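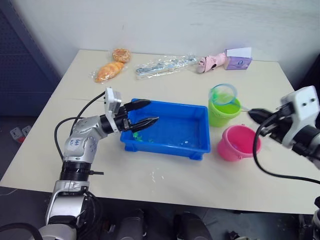 Table by the white wall, with the navy pegboard panel at left

Call for participants: Help us read the Jarkcombe militia letters

Hi, I'm Araceli Carretero, and I'm looking for people who like old handwriting, old wars, or (best of all) both. I run the transcription side of the Jarkcombe Letters project, which is a small outfit with a big pile of paper. We have 1,531 letters, muster notes and supply receipts written by and to county militia men between 1777 and 1782, and so far we've typed up 113 of them. You can do the math. I need help!

Most of the men who wrote these never got near a famous general. They guarded ferries, chased cattle, complained about shoes and asked their wives to send stockings. One sergeant spends four pages on a borrowed kettle and then gives the skirmish he'd just been in exactly two lines. I love him. If you're the kind of person who would also love him, please keep reading.

What you'd be doing

You'd get a batch of scanned letters, usually ten at a time, and type what you see into Urio, the transcription tool we use. It runs in a web browser and you don't have to install anything. Spelling stays the way the writer left it, so "powder" might be "powdar" and then "pouder" on the next line, and you type both. If you can't read a word you mark it and move on. Every letter gets a second reader, and Wing-sze Yau settles the arguments. She has been reading eighteenth-century hands for longer than I've been able to drive, and she's very patient about the long s.

Once you've finished a couple of batches you can also join the map group if you want to. Catalina Echeverría is matching place names in the letters to creeks, mills and crossings on period surveys, so she can work out which company was where on which night. A lot of the mills are long gone and half the creeks have changed names, and she would be very glad of anybody who grew up around tidal marsh and knows how long it takes to walk across one.

Who I'm looking for

You don't need a degree or any earlier experience. You do need to be 18 or older, comfortable reading English on a screen for an hour at a stretch, and able to give us three hours a week for twelve weeks. If you read German, please say so in big letters, as we have a bundle from a German-speaking company that I can't make heads or tails of. Reenactors, genealogists, retired teachers, night-shift people with quiet hours, all welcome. If your own ancestor turns up in the letters, great, but somebody else will do the second reading on that one.

What you get

There's a stipend of $2,300 for the twelve weeks, paid in three parts, for the six people we take on as lead readers. Leads do six hours a week instead of three and check other people's batches, so it is more work. Everybody else is a volunteer, and I want to be upfront about that. All readers get their name in the published edition, a printed copy when it comes out, and a seat at our closing weekend at Vonmont, where you can look at the original letters (pencils only, sorry).

Training is two online evenings with me and Wing-sze. We record them, so if you miss one you can catch up. We ran the same training in July for a test group and it went fine, apart from my dog.

How to apply

Send me a note through the contact form on this site. Tell me a bit about yourself, which weeks you definitely can't do, and whether you want to be considered for lead reader. Then download the sample letter, transcribe the first page as well as you can, and paste it in under your note. Please don't sweat over it. I'm mostly looking at how you handle the words you can't read, and a page with six honest gaps beats one full of guesses.

Applications close Aug 12, 2025, at midnight Eastern. I'll write back to everybody, yes or no, within two weeks.

Questions about the stipend or tax forms go to Elsa Ojala, who handles the money. Anything about the letters, the men or that kettle, send to me.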